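Category: Student Project Support / Simulation and Robotics
Print this page | E-mail this page
Reading time: 4 minutes

Ticket 370 – Household task module: gripper view and object handling
Status: Resolved, pending confirmation
Raised by: Student project group, Robotics Option, Drurkau College
Handled by: Simulation Support Desk

Summary of request

The project group reports difficulty with the household task module in the Sirora simulator, which is used for the second assignment of the robotics option. The assignment requires the robot to travel through a furnished interior, approach an object and close one gripper on it. The group states that the run stops before the grasp with the message "target not resolved", and that this has happened on every college workstation tried. The group asks whether the fault lies in its own control script or in the room file supplied with the course.

Entry 1

The room file was loaded on a support desk workstation with the group's script unaltered. The run stopped at step 221 with the message quoted in the ticket. The gripper was open at that point and the view from the wrist was saved with the log.
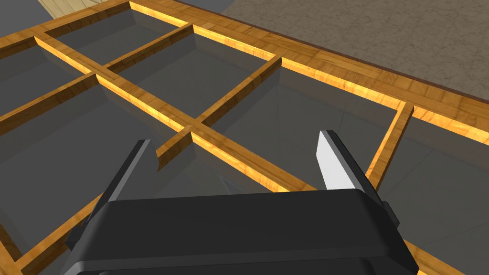
Wrist view with the fingers open over the glazed wooden frame.

The joint values recorded at this step were within limits. The script had requested a target by name, and the name did not match any entry in the object list. The group is asked to confirm which edition of the room file it downloaded. Two editions were placed on the course page in September, and the object names differ between them.

Entry 2

The group replied that it holds the earlier edition, obtained through the Desjardins shared drive and not from the course page. Copies on the shared drive are not maintained by this desk. The group was asked to remove its copy, download the current edition and repeat the run with logging set to full.

The second run passed step 221 and stopped at step 332. The message on this occasion was "arm command ignored". The group supplied its log and its arm settings file, and the desk repeated the run with a wider view of the robot in order to compare the two arms.

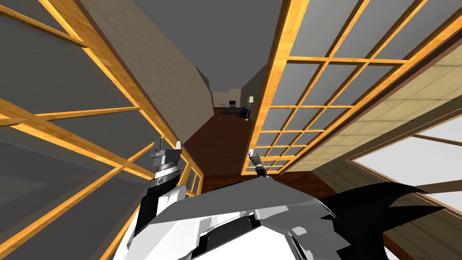
The settings file assigns the same channel number to both arms. Where this occurs the simulator accepts the first command it receives and discards the second, and the message in the log refers to the discarded one. The following changes were made to the group's file and returned to it:

1. Left arm and right arm given separate channel numbers.
2. Gripper opening set by the script at the start of the run, and not left at the value remaining from the previous run.
3. Waiting time before the close command raised to 9 simulator steps.

The group asked whether the third change would affect its mark for speed. The assessment sheet allows a waiting time of up to 9 steps without penalty – the group may therefore keep this value.

Entry 3

The group enquired whether the egg could be replaced by the Stomance test block, which has flat sides and is easier to hold. The request was referred to the module leader, who declined it. The egg is named in the assignment and all groups are to use it. Groups may practise with other objects, provided that the run submitted for marking uses the unaltered room file.

The desk then loaded the corrected settings together with the current room file and examined the position of the fingers at the egg.
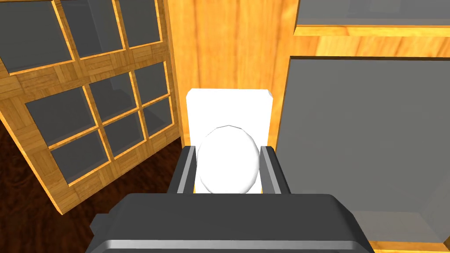

Renata Vergara
Technical Officer, Simulation Support Desk

I have reviewed the settings and the position of the fingers with the group's supervisor, Ruairí Noonan. The egg is between the two fingers and the target name is now resolved correctly. I would draw the group's attention to the white block directly behind it. A script that selects its target by colour alone may confuse the two, and the group should continue to select by name.

The closing force is a matter for the group to decide and forms part of the assessment. The desk is unable to advise on a suitable value. Should the log show "contact lost" after the close command, the group should first check that the approach is level before altering the force.

Action required from the group

Please run the assignment from the beginning with the corrected settings file and attach the complete log to this ticket by noon on Friday. Please do not open a new ticket for the same fault, as the earlier entries will not be carried across. If no reply is received by that time the ticket will be closed, and it may be reopened on request by the supervisor.

Other groups working from the shared drive copy have been asked by e-mail to download the current edition from the course page.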